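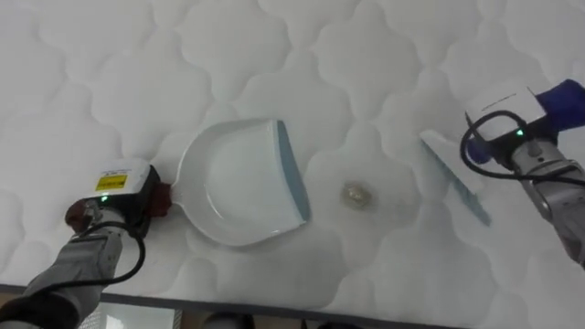
Divosthorpe Technical College
Service Robotics, Unit 4: Working rules for two-arm cleaning tasks
Handout, revised 19 Oct 2026

Read this before your first session on the Tetis cell. You will be asked to sign the sheet at the bench to show that you have read it. The rules apply to every two-arm task in the unit, but they were written with sweeping on soft surfaces in mind, and most of the details below come from that work.

1. Where these rules come from

The general safety rules for robots at work are set out in ISO 10218. Personal care and service robots have their own standard, ISO 13482. Copies of both are in the library and you should look through the contents pages of each. Neither one tells you how to hold a dustpan. House rules fill that gap. Ours are called the Pudden rules, after the building where the first cell was set up, and they sit underneath the standards. If a house rule and a standard ever seem to disagree, stop and ask the instructor.

2. Before power is applied

Walk around the cell once. Look at the floor as well as the work surface.

Check that the emergency stop can be reached by the operator and by the second person. There is always a second person. If your partner leaves the room, the arms are stopped until they come back.

Check both arms for loose cables. A cable that loops away from the gripper needs enough slack for the wrist to turn all the way, but it must not be able to drag through the work or catch on the tool held by the other arm. Turn each wrist slowly by hand through its working range and watch the loop.

Look at the finger pads. Pads that are torn, shiny or lifting at a corner are changed before the session. Write the change in the log.

3. Choosing and fitting the tools

Use ordinary household tools unless the task sheet says otherwise. The point of the unit is to work with things a customer would already own.

Pick a dustpan with a soft lip. A hard plastic lip can catch on stitching and pull a thread, and on a quilted cover it tends to ride up over the padded parts and leave gaps underneath. A soft brush is also preferred. Stiff bristles flick light debris away.

Grip the dustpan by the handle, never by the wall of the pan. Close the fingers, then try to twist the tool by hand with the arm held still. If it turns, open the gripper and start again. Do the same with the brush. Do not fix a slipping tool by raising the grip force past the limit on the task sheet. Thin plastic handles crack, and a cracked handle leaves sharp bits on somebody's bed.

4. Contact with the surface

A mattress gives way under load, so a height that was right at the edge may be wrong in the middle. Teach at least 6 contact points spread over the area you plan to sweep, and check each one at reduced speed.

The lip of the pan should touch the cover without denting it more than the task sheet allows. The bristles should bend a little at the tips. If they splay flat, the brush is too low. If the debris stays put while the brush passes, it is too high.

On quilted covers, keep strokes short and lift between them. Light scraps settle in the stitched grooves, and a long stroke will often carry one along a groove and past the side of the pan. Where you can, set the pan so that the stroke crosses the groove.

5. Moving the two arms

One arm holds and one arm moves. The pan arm is placed first and stays still for the whole stroke. The brush arm comes in from the far side of the debris and moves toward the pan. Both arms move together only when the pan is being carried away, and by then the brush must be lifted clear.

Keep the brush and gripper housings apart by the distance on the task sheet. Measure it at the closest point of the stroke, with the tools fitted. Students often measure between bare grippers and forget that a brush adds length on both sides.

Hands stay out of the shared area while either arm is live. This includes reaching in to nudge the debris. A green light on a gripper is not permission to reach in – stop the arms, say "stopped" out loud, wait for your partner to repeat it, then reach.

6. Test debris

Use the scraps from the tray. They are light, dry and easy to see. No liquids, no powders, no glass, no pins. Place one piece at a time until you have a clean set of runs, then go on to groups.

Count the pieces out and count them back in. Anything missing is found before the next group uses the cell.

7. What counts as a pass

A run passes if the debris ends up in the pan, stays there while the pan is lifted, and the cover has no new marks. Record every run, including the ones you stop early. A stopped run is logged as stopped and does not count as a fail.

The target for the unit is 92 percent over the full set. Do not leave out runs to reach it. The Abou Jaoude worksheet has a column for the reason a run did not pass. Fill it in while you still remember.

Finger pads are replaced every 2,000 grips even if they look fine. The count is kept on the front page of the log.

8. Ending the session

Lower both tools to the surface before opening the grippers. Park the arms, remove power, and hang up the stop key. Brush out the pan over the bin. Check the cover for pulled threads and note anything you find, whether or not you think your group caused it.

For next time: read sections 2 and 5 again and bring a written stroke plan, one page, with your contact points marked. Plans without contact points will be handed back.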